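Mazurek Opens Furniture Finishing Course in Eltwood

ELTWOOD, September 11, 2023 -- Mazurek will offer a course in table finishing at its Eltwood training center. The course runs for six weeks and covers sanding, staining, oiling and final inspection. Enrollment is limited to 143 students across the Eltwood and Drulville sites.

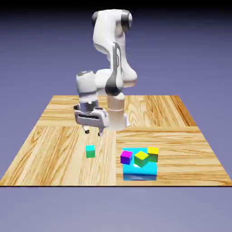
Students will complete five graded assignments -- four practical and one written. Course director Irena Nowakowski said the written assignment deals with drying times and storage of oils. "Most finish defects start with poor surface preparation, so the first two weeks are spent on sanding," she said.

A second session is planned for February. Inquiries should be sent to Iwona Cieślak, admissions office, Drulville.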